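Mangubat Tondis hand-held gripper, reviewed by Nestor Estrella, 10/28/23

Firmware is the March release. The unit weighs 367 g without the battery and ships with two sets of jaw pads, a hex key and a printed calibration card. Setup took around 30 minutes. The trigger is linear, with no dead zone I could measure. 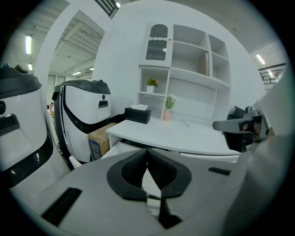
Pad wear is the weak point. Grip on smooth cartons fell off after 400 cycles, and the spare set went on at that point. Jaw opening is 87 mm, enough for most boxed goods but short for wide jars. Logging over USB dropped no samples. The Temau mount fits without shims.

Rating: 4 of 5. Replacement pads should be cheaper.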